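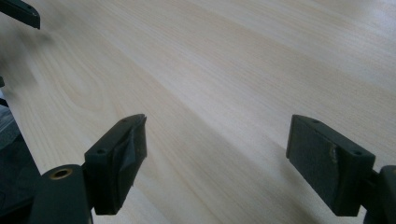
Re: [tollwood-tourism] Coach tour group in July - rooms and guides

From: Emiko Kikuchi
To: tollwood-tourism list

Quick one, between phone calls. Answers in the order they were asked.

Rooms: Medis can hold 21 doubles for the first two nights, not the third. Third night they have a wedding. I've asked the Flikira guesthouse to take the overflow, waiting on a yes. Rate is 182 a night with breakfast, same as last summer, but they want the deposit before the end of the month this time.

Guides: two confirmed for the old town walk. Still need one for the river day. Must be ok with a microphone on the coach and must NOT be late, we had complaints.

> On the list, Ilie Tours wrote:
>
> Hi all, we still have no final word on the hotel for the July
> group and our partner is asking daily. Also can someone confirm
> whether the river boat is included in the price or extra? The
> draft itinerary says both, on page 2 and page 5. And is lunch
> on day two at the mill or in town? The operator needs the
> dietary list back from us by noon tomorrow.
>
> Thanks,
> Ilie Tours office

Boat: included. Page 5 is wrong, left over from the spring verison. Total per person stays at 438, please don't quote the old number to anybody.

Lunch day two: in town. The mill can't seat a full coach and the parking there is hopeless. Send me the dietary list as well, the restaurant wants it from us directly.

Couple of other things while I have everyone:

- brochure reprint, 771 copies left in the Tollwood office, enough for July but not for the fall fair. Who has the print files?
- coach drop off has moved to the north side of the station. Old stop is closed for roadworks. Tell your drivers
- welcome folders, need them packed the evening before arrival, I can do from 6 pm if somebody has teh keys

Back at my desk after 3. Call if its the hotel, email for the rest.

Emiko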